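Pedance Bundle
Hearing and trial bundles for civil litigation teams

Home > Products > Disputes > Pedance Bundle

Product code: PB-136
Supplied by: Letum
Licence: per matter or per office
Current release: December

Overview

Pedance Bundle assembles, paginates and indexes document bundles for civil hearings, trials, appeals and arbitrations. It runs on the firm's own computers or on the Letum hosted service. The finished bundle is a single PDF, or a set of PDFs split by volume, with a linked index, page numbers that match the reader's page counter, and bookmarks for each section and document.

The program is meant for paralegals and junior lawyers who prepare bundles from a mixed set of sources: pleadings, witness statements, exhibits, email chains, spreadsheets and scanned correspondence. It does not carry out document review or disclosure. Firms that need those functions should look at Rothe, which shares the same matter database and can pass a tagged set straight into a bundle.

Importing documents

Files can be dragged in from a folder, picked from a Rothe matter, or pulled from an email archive. Accepted formats are PDF, Word, Excel, RTF, plain text, TIFF, JPEG and the two common mail formats. Everything is converted to PDF on import and the original is kept, unaltered, in the matter store.

Email chains are sorted by sent date. Where a chain contains an earlier message that has already been imported on its own, the program marks the pair as a possible duplicate and leaves the decision to the user. Nothing is removed automatically.

Spreadsheets need some attention. By default a sheet is fitted to one page wide on A4 landscape. If that would take the text below six point, the document is flagged in amber and the user can choose A3, a split across pages, or a placeholder sheet with the native file supplied separately.

Scanned pages are put through text recognition in the background. Recognition runs at night on office licences unless the matter is marked urgent. Handwritten notes are not recognised.

Pagination

Page numbers are stamped at the bottom right. Position, size, colour and prefix can be changed for the whole bundle or for one volume. Numbering can run straight through or restart for each volume, and the program warns before issue if the stamped number and the PDF page number differ.

Late documents are the usual difficulty. Pedance Bundle has two ways of dealing with them. Before issue, a document may be placed anywhere and the whole bundle is renumbered. After issue, the numbering is locked, and inserted pages take a suffix: a new letter placed behind page 87 becomes 87.1, 87.2 and so on. The index is rebuilt in either case. The lock can be lifted only by a user with supervisor rights, and lifting it is written to the audit log with the date, the user and a reason.

Cross-references in witness statements and skeleton arguments can be updated from the bundle. The writer types a document reference in square brackets, and the program replaces it with the current page number when the bundle is built. References to withdrawn documents are listed in the build report.

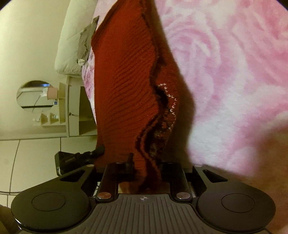
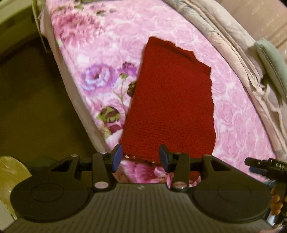 Edeltraud Baumgart wrote that the suffix numbering was the part she had doubted most, and that she would still like to see a setting to place a blank divider before the inserted pages. Her hearing bundle had gone through three rounds of additions after issue and the judge's copy and the witness copy had stayed in step, but she found the build report too long to read the evening before a trial. She asked whether it could show only the changes made after the last issue.

Reply from Letum: the build report can be limited to changes by ticking "Since last issue" in the report window. Dividers for inserted pages are available from the current release. Go to Volume settings, then Inserts, and choose a divider sheet. Dividers do not take a number of their own unless you ask for it.

Redaction

Redaction is applied to a copy. Text beneath the redacted area is deleted from the copy, including any recognised text layer, and the page is flattened before it goes into the bundle. Highlighting drawn in black in another program is not a redaction, and the import check looks for it. Where the check finds selectable text beneath a filled black box, the document is held out of the build until a user has dealt with it.

Each redaction carries a ground: privilege, irrelevance and confidentiality, personal data, court order, or a ground typed by the user. The list of grounds can be printed as a schedule. Both parties' versions can be held in one matter, so that a document redacted for the open bundle remains whole in a confidential bundle with the same page numbers.

Building and serving

A bundle is built in one pass. On the minimum computer described below, a bundle of 200 documents with text recognition already complete takes nearly 44 minutes when all pages are scanned in colour. Word-processed material is much faster. The build can be stopped and resumed, and an unfinished build never overwrites an issued one.

Size limits can be set for courts and tribunals that accept filing by upload. If the bundle exceeds the limit, the program offers to reduce image quality or to split by volume. It will not split a single document across two files without being told to.

For service on other parties, the hosted edition creates a link with an expiry date and a download record. The record shows who opened the link and when, and can be exported as an exhibit to a certificate of service. Firms using the desktop edition export to a folder and serve by their own means.

Printed copies can be ordered through the hosted edition from the print unit at Pukau. Lever arch files are supplied with spine labels and numbered tabs taken from the index. The print unit works from the issued file only — draft builds are refused.

Shared bundles

Where opposing firms agree a joint bundle, one firm acts as host and gives the other restricted access. The guest firm may propose documents, object to documents and comment on the index. It can't see the host's private notes, tags or draft order. Objections appear in a separate schedule with a column for each party's position and a blank column for the court.

The guest firm needs no licence of its own for this. Access ends when the host closes the matter.

In the hearing

Pedance Viewer opens any bundle built with the program and most that were not. Typing a page number goes to the page, including suffixed pages. Private notes and highlights are kept in a separate file beside the bundle, so a replaced bundle doesn't lose them. If pages have been inserted, notes stay with their page.

Presenter mode lets one person move every connected screen to a chosen page. Connected readers may leave the presenter and return. Presenter mode needs a network connection between the devices; it does not need the internet.

Technical requirements

Operating system: Windows 10 or later, 64-bit. Viewer also available for macOS and iPad.
Memory: 8 GB minimum, 16 GB advised for text recognition
Disk: 20 GB free, solid state drive advised
Database: supplied with the office licence
Sign-in: password with second step, or the firm's existing single sign-on
Backup: nightly on the hosted edition, by the firm on the desktop edition
Audit log: all imports, moves, redactions, locks, builds and exports

Known limits

Password-protected PDFs must be unlocked before import.
Digital signatures on imported PDFs are not carried into the bundle. The signed original stays in the matter store and can be served alongside.
Right-to-left text is displayed correctly but is not recognised in scans.
Audio and video files appear in the index as placeholder sheets with a link.
Bundles built in the version before last must be converted before they are edited. Conversion keeps the page numbers.

Licences

Per matter: one matter, any number of users in the same firm, ends six months after the matter is closed.
Per office: any number of matters at one address, renewed yearly.
Chambers: Viewer with presenter mode, no building or redaction.

All licences include telephone support on working days. Support outside those hours is charged — please book it before the hearing if you expect to need it. Training is held online in two sessions, one on importing and pagination and one on redaction and shared bundles.

Related products

Rothe — disclosure and document review
Pedance Viewer — bundle reading for hearings
Pedance Index — index templates and tab printing

Page last updated 2026-05-17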